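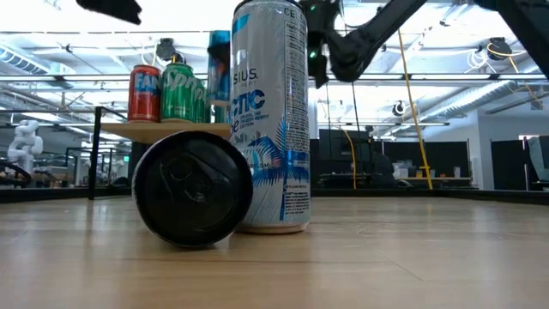
Does caffeine after lunch really mess with your sleep if you fall asleep fine?
It can. Falling asleep and sleeping well are separate jobs, and plenty of people manage the first while botching the second.

hollis_nightowl
Posted 2024-01-10
I have a can at 3 pm every day and I'm out by eleven. My wife says I thrash like a landed trout. I say the mattress is old. We have been having this talk since November.

Bronwyn Baxter
Try two weeks with nothing after noon. I did it when I worked nights at the Cirkstead plant and the first four days were miserable. Headache, short temper, cried at a tire commercial. Then I quit waking up at 4.

gondano_dan
Disagree. I've had coffee with dessert for 30 years and sleep like a sack of feed. People are built differently, and some of you just like quitting things.

hollis_nightowl
Dan, does anyone sleep near you who could confirm this?

gondano_dan
The dog has filed no complaints.

mugshot126
Check the label before you swap drinks. I switched from coffee to cans to "cut down" and found I was going from 1000 mg a week to a lot more. Math was never my subject. Most cans at our store in Clarnon run to 200 mg.

Bronwyn Baxter
Same, and watch iced tea. The big cups add up.

hollis_nightowl
Fine. Starting Monday, last one at noon. If I'm still thrashing by the end of the month she owes me a mattress.

gondano_dan
Get the mattress first.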